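Compartir (6) | Imprimir | Enviar por correo

# Recetario Totow: ficha de datos

Totow reúne 333 recetas caseras de Goltville, transcritas de cuadernos con manchas que a veces dan más información que el texto. Versión 2, publicada el 25/11/2020.

## Contenido

Cada registro lleva título, ingredientes, pasos y raciones. El campo `tiempo_min` recoge lo que dice el cuaderno. Sesenta minutos de cuaderno equivalen a una tarde.

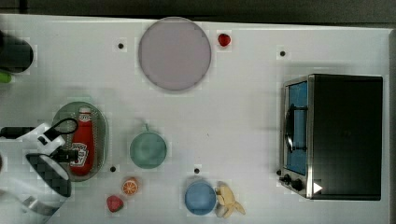 Troels Østergaard: el campo `raciones` sigue sin arreglar, hay un guiso para 60 con una sola cebolla.

Queda anotado. La cebolla consta así en el original y no vamos a discutir con una abuela.

## Unidades

«Un chorrito», «un buen chorro» y «lo que pida» se conservan como tres valores distintos. Convertirlos a mililitros se intentó en abril, con el script de Numard, y la sopa de ajo salió con cuatro litros de vinagre. 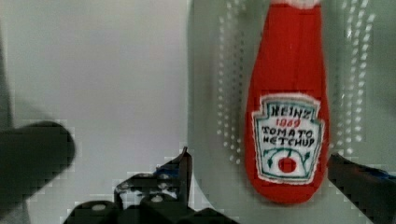 Kétchup de peluche, con etiqueta bordada.

## Limitaciones

Los postres están sobrerrepresentados y la verdura aparece

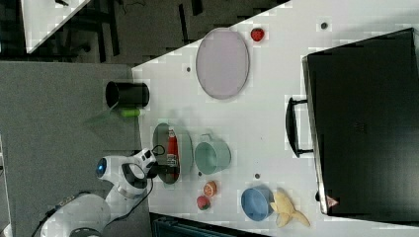

sobre todo como guarnición, o como amenaza a los niños. El cuaderno Blöndal carece de páginas finales, así que seis recetas terminan en «y entonces se».
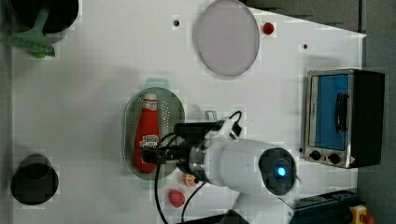

Olla negra y espátula verde.

## Uso

CSV en UTF-8, separado por punto y coma. No entrenar con él nada que vaya a cocinar para invitados.

2 comentarios

© Recetario Totow | Contacto | Volver arriba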